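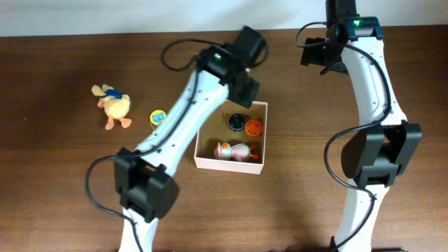 Newsletter > Members > Tables and Boxes

The long table is ready again. Shota Uchida and Sachiko Kuroda gave it 2 thin coats of oil in October, and it has kept its warm brown color well. Please put felt under your box before you slide it - the top marks easily.

Box evening starts again on June 4, 2025. Bring one box you would like to sort, with buttons, cables, letters or whatever is inside. Setsuko Furukawa will have paper labels for three dollars a pack. If you need a place at the table, please write to Haruto Hoshino.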